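Ticket 148: folding station 20, cycle stops at second fold
Site: Undthorpe laundry
Opened by: Onni Kallio

Since the Batance update the folding arm stops before the second fold. It happened 56 times this week. When it stops, Joshi's team must fold by hand, and they lose their new early break.
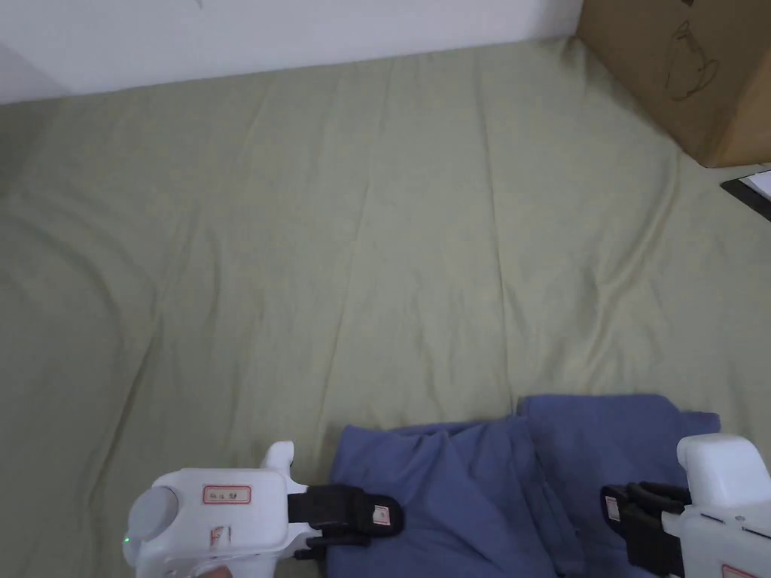 Teaching the fold again, blue cloth on green sheet.

Reply from Astau support: Please record the fold again with the handheld grippers, slowly, and load it as a new file.

Onni: Loaded. Two stops in some 1,000 pieces. The team asks if they can record the towels themselves. Please keep the ticket open.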